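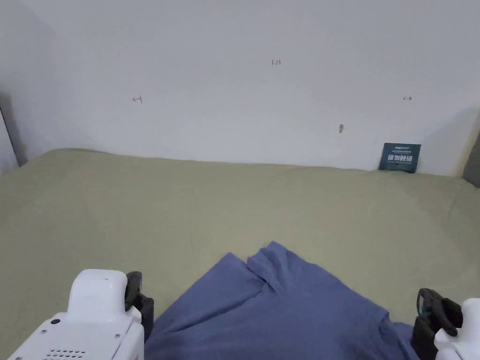
Issue 76 – August 7, 2021

Laundry, and why I've stopped fighting it

I moved into the flat above the bakery in Hundutcombe with two suitcases and a firm belief that I was a tidy person. Then I met the washing line. It runs across a shared yard, it holds maybe half a load, and everyone on the stairs wants it at the same hour. So for the first month I had damp towels on every door I own!

What changed things was my neighbor Filippos Karras, who used to run the linen room at a hotel. He came up to borrow a ladder, saw the state of my kitchen chairs and started folding without asking. I'd been washing everything on the hottest setting with twice the soap it needed (my mother did, so I did). He told me to halve the soap and shake each piece hard before hanging it. I sulked for a day and then tried it. My pillowcases have stopped feeling like cardboard, and I hardly touch the iron now.

The other thing I've given up is sorting into five piles. I do 2 – darks, and everything else. A red sock got through in the spring and I own a pink dish towel now, and I like it more than I did when it was white.

Fitted sheets I still can't fold. I've watched Filippos do it four times, corners tucked into corners, and every time I nod and then go home and roll mine into a ball. It goes at the back of the cupboard where guests don't look. If you have a way that works for short arms, please write in, I mean it.

A few of you asked about the drying rack I mentioned last issue. It's the Rovura one that hangs over a door, and I got it secondhand, so I can't tell you what they cost new. It squeaks. I've also had a letter asking if I'd do a whole issue on stains, and I will, probably in October when the blackberries have done their worst.

Comments

Marguerite: Lay the sheet on the bed to fold it! I'm five foot nothing and it's the only way I manage.

Iraklis Gkikas: Half the soap is still too much in soft water. Try a third.

toffee_pen: Team ball. Mine have been in a ball since I left home.

Dee W.: Please do candle wax in the stains issue – tablecloth emergency over here.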